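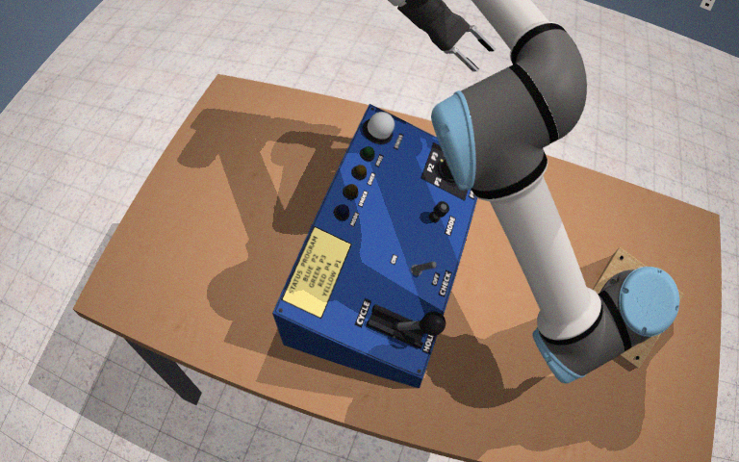
The master of the Nostard record arrived on quarter-inch tape, in a box marked Side 2, and Signe Hjaltadóttir spent the first hour finding out why Side 1 was shorter. She worked at a wooden table with a tan-brown top. On it stood a blue box with a round white knob near one end and four lights below, the uppermost green, the next amber. She kept her tea well away from it and wrote the timings in pencil.

Side 1 ran 17 minutes. The sleeve notes gave it a further 4. Nostard had made one album for Bolevia, catalogue number 801, and then stopped answering letters. The label wanted it reissued with the running order intact.

She transferred the tape flat, without noise reduction, and listened to the joins. There were two splices between the second and third songs. One was the usual leader. The other was a straight cut in the decay of a cymbal, well made, at an angle that kept the click out of the low end.

She rang Abdelghani Lahlou, who had played bass.

"There was a song there," he said. "It was called Skov."

"Who took it out?"

"I did. The drummer had gone home. I had a razor blade and a key."

"Was it a bad take?"

"It was a very good take. It was a semitone sharp against the rest of the side and I could hear it coming."

She checked. The second song ended in E and sat on pitch to within a few cents. The third began in the same place. Roughly 722 feet of tape would have passed between them at the speed they were using, if his memory of the arrangement was right.

"Do you still have it?" she asked.

The line was quiet for a while. She could hear a kettle at his end, rising to about A flat.

"It's on a reel marked Nultard," he said. "That isn't anything. I made the word up so they wouldn't play it."

The reel came in February, wrapped in a tea towel. The oxide was sound. She lined up the cut end of the cymbal with the start of the reel and the decay ran through without a step. Then the song began, a semitone sharp, exactly as he had said - and she took her hand off the varispeed and let it play to the end.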